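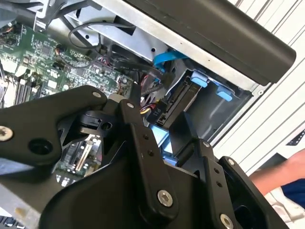 Inside an open desktop computer case.

Running a shop with a partner firm across town sounds like twice the meetings. At Sollby, a gift-box business in Tokaswood, it has meant half the worry! Two years ago the owners teamed up with Starnell, a candle maker, to share one storeroom, one van and one order desk, and the whole thing took 28 days to set up. 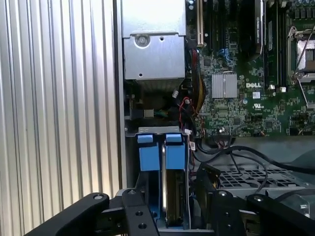
Starnell's answer, when asked what they'd change, was quick: they would have put the van schedule in writing on day one, and saved themselves a winter of phone calls.

Good advice – and they have it in writing now. Each firm gets the van seven mornings a month, and anything left over

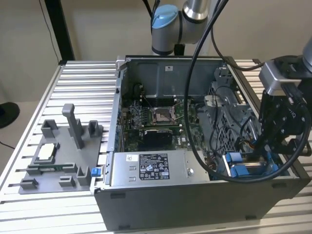

goes to whoever has the bigger orders that week. Sales picked up too. In January the two shops sent out 133 joint boxes (candles, cards, a jar of local honey), and 90 of those went to first-time buyers, which is a wonderful start to a year. Next they hope to bring in Tsolakis, the bakery on the corner.

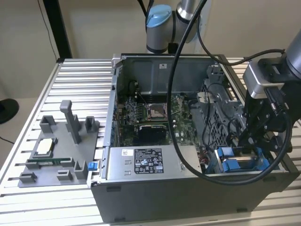 A desktop tower on its side, with the side panel off.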